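4.3 Posting a Local Safety Alert

Use an alert for a hazard that affects people or pets in a defined area, such as suspected bait, a loose dog or a damaged gate. Use a standard post for all other notices. Alerts require a Karar group account with the Warden or Editor role.

1. Sign in and open your group page.
2. Select New, then Alert.
3. Choose a category. For suspected bait or spilled chemicals, choose Animal Hazard.
4. Place the pin on the map. If the exact spot is unknown, place it at the nearest entrance and check Location Uncertain.
5. Set the radius. The default is 700 yards and the maximum is 2,000 yards.
6. Enter the details. The field accepts up to 468 characters. State what was found, where, and when.
7. Enter the source of the report. Select Firsthand or Passed On.
8. Select Preview, check the text, then select Send.

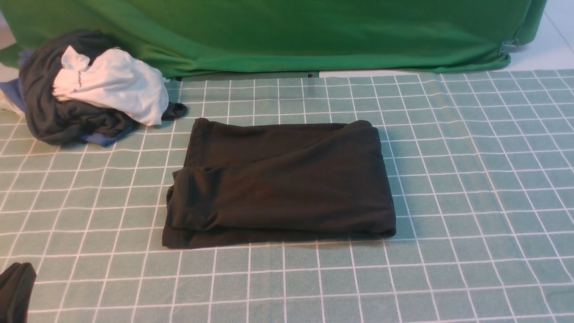
The alert goes to every member whose home pin falls inside the radius. Members who follow the group from outside the radius see it in the feed but get no push message.

CAUTION: A sent alert cannot be recalled. To correct one, open it and select Add Update. The update goes to the same members as the original.

NOTE: Alerts marked Passed On carry a yellow label until a Warden confirms them. Only Wardens can remove the label.

NOTE: An alert closes after 7 days unless it is renewed. Closed alerts stay in the archive and can be searched by category.

Groups on the older Wesura plan do not have the radius setting. See 4.5, Fixed Zones.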